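Todmont Open Day Tabletop Set -- README

Contents
1. Summary
2. Demonstration program
3. Station
4. Recording
5. Layout of the files
6. Annotations
7. Known issues
8. Terms of use

1. Summary

This set holds the recordings made during the June open day at the Todmont lab. Two robot arms were driven by operators at a fixed station while visitors watched. The set has 2962 training episodes and 100 held-out episodes, all from the same station. Release name is todmont-openday; earlier drafts circulated under the working name Dania, and some scripts still use it.

The release is meant for work on two-arm manipulation of small household goods. It is a record of a public demonstration, so pacing and object choice vary more than in our regular lab sets.

2. Demonstration program

Sessions ran from 10 a.m. to 4 p.m. with a break at noon. Each session opened with a short talk, followed by tabletop work with small items such as bottles, pill organizers, packets and metal fittings. Visitors could ask for an object to be moved or handed over from one arm to the other. Requests were logged by the session lead and appear in the field request_text. Episodes with no request carry an empty string.
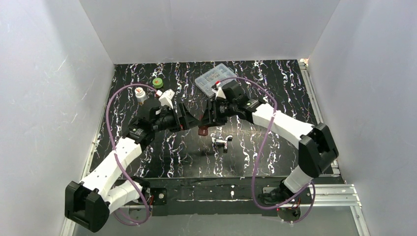 Objects were reset by hand between episodes. No fixed starting layout was enforced, and the reset itself is not recorded. Users who need controlled starting positions should use the Wong subset, which was collected on the Tuesday before the open day with a printed placement guide.

3. Station

The arms face each other across a black tabletop with a white vein pattern. Each ends in a two-finger gripper. The tabletop is glossy and reflects overhead light, so color thresholds tuned on matte surfaces will not carry over. Walls are gray and were left plain.

Wrist cameras move with the arms. Background content in these views changes a great deal within one episode and can include the room beyond the table.
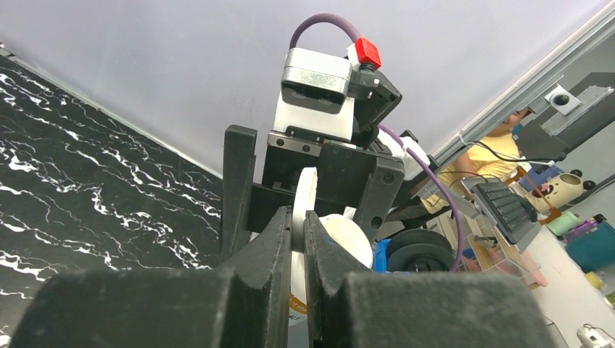

Are the two arms synchronized in the logs?
Both arms write to one clock, and each row in the state file holds joint values for the left and the right arm. Camera timestamps are stored separately and must be matched by nearest time.

4. Recording

Every episode has one stream from the fixed view and one from each wrist. Joint positions, gripper opening and operator commands are stored alongside. Audio was not recorded. Exposure was left on automatic for all streams -- bright areas past the table edge can wash out.

5. Layout of the files

train/ -- training episodes
heldout/ -- held-out episodes
wong/ -- placement-guide subset, counted separately
meta/ -- request log, object list, calibration

Episode folders are numbered by start time. Numbers run to 3877 and have gaps where aborted episodes were removed. Do not renumber them; the request log refers to the original values.
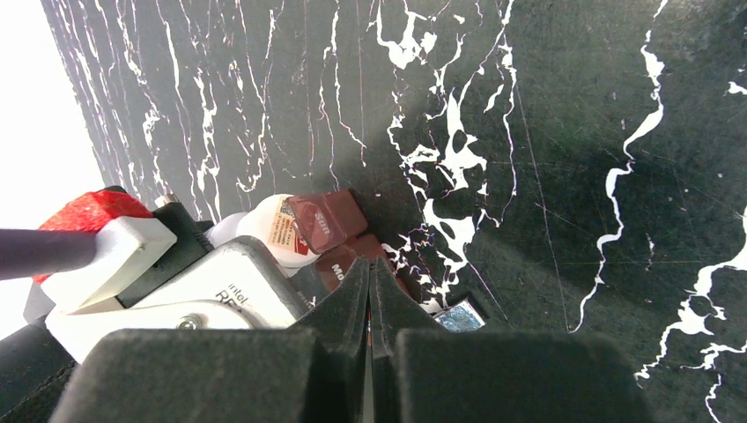 6. Annotations

Each episode has a task label from a list of 11 labels, plus a free-text note where the annotator had something to add. Object names follow common usage (bottle, organizer, packet). Printed text on packaging is transcribed only where it could be read in full. Partial words were left out of the object list, which affects small items seen from the wrist.

Success is marked by the annotator from the fixed view. Where the grippers hide the object at the end of an episode, the value is "unclear". Treat it as missing and leave it out of success rates.

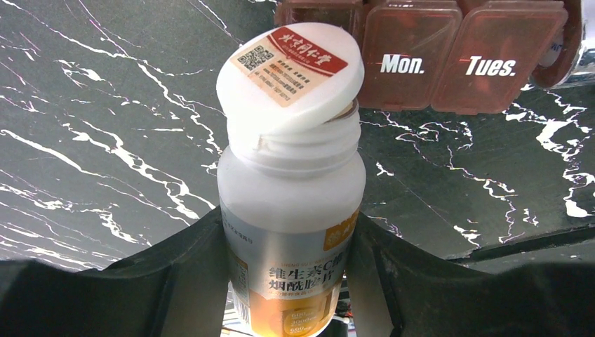

Labels were checked with the Kemier viewer, version included in meta/. Other viewers will open the files but may show the wrist streams upside down.

7. Known issues

- Cables on the arms cross the fixed view and can cover objects near the back wall.
- The left wrist calibration was redone during the noon break. Use calib_am for morning episodes and calib_pm for the rest.
- Translucent objects have poor segmentation masks. Masks for organizers are included but were not corrected by hand.
- Several request_text entries describe two actions; only the first is reflected in the task label.

8. Terms of use

Research and teaching use only. Do not attempt to identify visitors or staff in the background of wrist views. Report faulty episodes by folder number through the issue tracker.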